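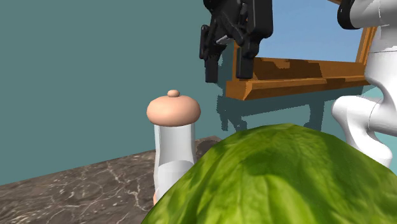
Not in my lifetime, Ottó Halász reckoned, and he didn't mean it kindly. He had his coat on already. Nine years he'd been saying it and the only thing that changed was the coat.

"It's a simulation," he said. "Course it can put a lid on a jar in a simulation. I could put a lid on a jar in a simulation."

"It hasn't put the lid on anything yet," said Nusrat.

"Well then."

Gone. Door. Cold air off the stairs.

Nusrat Naqvi pulled her chair in. Teal wall, marble worktop, white pot with its peachy lid, the great green lump at the front that half the office called the cabbage and the other half called the melon. Run 301. She pressed go.

The deal with Kulden was simple enough. Kulden had kitchens, show kitchens, twenty-odd of them in shops up and down the country, and wanted an arm in every one by April. Tidying. Lids on, lids off, veg into the bowl, wipe down, again. Shoppers would stand and watch and then buy a kitchen. Traltness would do the software. Traltness was Nusrat, Ottó, Máté Csonka who did the money, and a kettle.

Six hundred tries overnight, all in the computer. Then the good ones on the real arm in the morning. That was the plan. 949 if she let it run through lunch.

Run 302. The gripper went down, thought about it, came up with nothing.

303. Knocked the pot clean through the wall. Through it. Pot gone, somewhere out in the blue, falling for ever.

304. Got the knob! Lifted it, held it, held it. Put it down next to the pot. Perfectly. Next to.

She wrote that down, "nearly", and crossed out nearly because Máté would see it and tell Kulden it meant yes.

Phone. Her mum.

"Are you eating?"

"I'm at work, Mum."

"That's what I asked."

"I had toast."

"Has it done the washing up yet, your machine?"

"It's doing lids."

"Lids," said her mum. A long breath. "I've got a drawer full of lids here, none of them fit a thing. Send it round."

305, 306, 307. Miss, miss, miss. Nusrat ate a biscuit over the keyboard and had to turn it upside down and bang it.

It was the knob. She'd known it was the knob for a week realy. Small round thing, and the fingers came at it as if it was a door handle. A person doesn't look at a knob. A person is talking to somebody, or looking out of the window for the bin lorry, and the hand goes and does it. She had tried to write that down once for a grant form and it came out as four pages and they didn't get the grant.

Half past two and Máté Csonka rang from the train.

"Blažena's asking can she see it Thursd— no, sorry, tomorrow. She's asking for tomorrow."

Blažena Čierny was Kulden. All of Kulden, as far as Traltness was concerned.

"See what?"

"It tidying."

"It doesn't tidy. It gets one lid in 28 and then it's a bit off."

"One in 28 is something though."

"Would you have a cleaner who did one in 28?"

Tunnel. She waited. Trolley noises, someone's music, then him again, smaller.

"—cheap enough," he was saying, "I might."

She laughed, which annoyed her. Told him eleven o'clock. Told him to bring milk.

Then it was dark and she hadn't put the light on. 411. 412. Somewhere in there she changed one number, the angle it came in at, a bit steeper, no reason for it, fed up more than anything. Went to fill the kettle. Sink full of mugs, hers mostly, one of Ottó's with a skin on it. She washed up the lot. Dried them too, hung the tea towel over the radiator, didn't think about her hands once the whole time.

When she got back it was on 431 and the list down the side had gone green. Not all of it. Six, a red, four more, a red, red, then green green green. She sat down very slowly as if it might hear her.

432. Down, steep, closed on the knob. Up. Across. Down. The lid sat on the pot.

She let it do it again. She rang Ottó.

"What," said Ottó. Television behind him.

"It's doing lids."

"On the real one?"

"In the simulation."

Nothing for a bit. She heard him turn the television down.

"I'll get my coat," he said.

She put the kettle on and went to find the plug for the real arm, which was under Máté's desk, and had his bike on top of it.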